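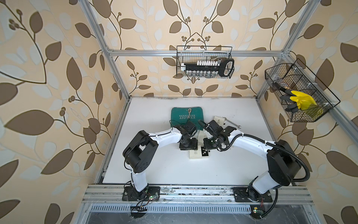 *Cream paper with the large brown and grey-white leaf pattern and berries.*

**Stimton Decorating Scheme: second progress report to the Isum Fund**

Prepared by Brisa Maldonado, scheme manager. Covers the period to the end of October.

## Where we are

The grant pays for decorating materials and short courses for tenants who move into unfurnished homes in Stimton and Brotau. Our target for the year is 90 households. By the end of October 67 had received a full decorating pack and been offered a place on a course. We expect to reach the target before the grant ends.

Brotau has been slower than Stimton. The housing office there changed its letting process in the summer and for several weeks we had no referrals at all. They have now added our form to the sign-up papers and referrals have picked up again.

## Materials

Zamudio supplied 400 rolls of wallpaper from discontinued lines at a reduced price. Most are plain or lightly textured and a smaller part are patterned. We had expected tenants to choose plain papers for the most part, but the patterned ones went first, mainly for a single wall in a living room or bedroom. The large leaf designs need care with matching and waste more paper at each drop. We now allow one extra roll per room when a tenant picks one of these.

Paint has been more of a problem. The first batch of white emulsion was thin and needed three coats over the magnolia that is in nearly all of the flats. We have changed to a better trade paint. It costs more per tin but a two-bedroom flat uses less of it, so the cost per home is only slightly higher.

Paste, brushes, lining paper and filler are all within budget. Steamers are lent out for up to a week. One came back with a split hose and has been repaired.

## Courses

Courses run over two mornings, from 9.30 to 12.30. The first covers preparation: washing down, stripping, filling and sizing. The second covers hanging, cutting round sockets and window reveals, and painting woodwork. Groups are kept to six.

Attendance at the first morning has been good. The second morning is weaker, and tenants tell us the gap of a fortnight between the two was too long – by then many had already started at home or moved on to something else. From November both mornings will fall in the same week.

We also tried an evening course in Stimton. It was booked up quickly, mostly by people in work, and we would like to run it again in the new year if the tutor is free.

## Damp

A number of homes turned out to have damp or failed plaster behind the old paper. Our packs are no use on a wall in that state, and we have had to ask tenants to wait while the landlord makes repairs. In Brotau the wait has been up to two months. We have agreed with the housing office that walls will be checked with a meter before keys are handed over, and any repair booked in at that point.

## Money

Spending is slightly under profile. The main reason is the slow summer in Brotau. Van hire is over budget and we propose to move £1,000 from the publicity line to cover it. Publicity has cost very little, as nearly all referrals now come through the two housing offices. Please confirm whether you are content with this change.

## Next three months

- Complete the remaining packs, with priority to families in Brotau
- Move to the one-week course pattern
- Sort the remaining stock from Zamudio and list part-batches, so that nobody is given rolls from two different dye lots
- Ring tenants from the first quarter to ask how the work has lasted

The tenant survey will be sent with the next report. The expenditure sheet is attached separately.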